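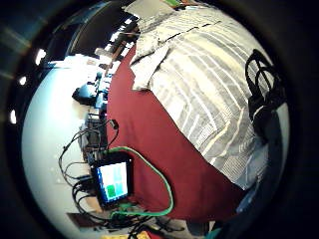 Display and cabling on the desk, green cable run out to the side.

Workshop tips: comparing two hand-held grippers on a home or office bench

Posted Oct 17, 2023

These notes cover the Amska and the Leka, both tried with the same fisheye camera and the same Pluveo controller. Most of the tips apply to any hand-held gripper with a camera on it.

Cables first. Give the display cable a wide loop and keep it clear of the desk edge. Thin leads and thick leads should be tied separately — a thick cord will pull a thin one out of its socket. Label both ends with masking tape.

Check the tag mount before each run. A printed tag that has lifted at one corner still reads, but the position it reports will wander. Double-sided tape held for 35 runs on the Leka bracket before it needed replacing. Two small screws are better if the bracket has holes.

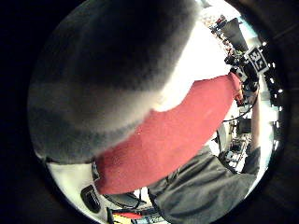 Can I use the same tag on both grippers?
Only if you swap it over between runs. Two tags with the same pattern in view at once will confuse the tracking, so print a separate one for each tool and write the number on the back.

Gloves change the result. Thick ones make the Amska trigger feel late, and thin ones slip on the Leka grip. Pick one pair and keep it for the whole comparison. Keep your thumb low on the handle, too. A fisheye lens sees much farther to the side than you expect.

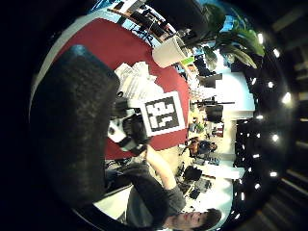
Square tag on its mount, with a gloved thumb close to the lens.

Log every run in a plain text file: tool, glove, light, pass or fail. The September set came to 326 runs, and the file was more use than the video when sorting out which failures belonged to which trigger spring.

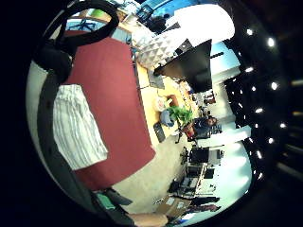
Set the exposure by hand and leave it alone. Auto exposure hunts when the lens swings past a window or a ceiling light, and the tag washes out for a few frames each time. On the Pluveo the setting is on the second menu page and is lost at power-off. Write it on tape and stick it to the case.

Parts list and spring sizes are on the Redus page.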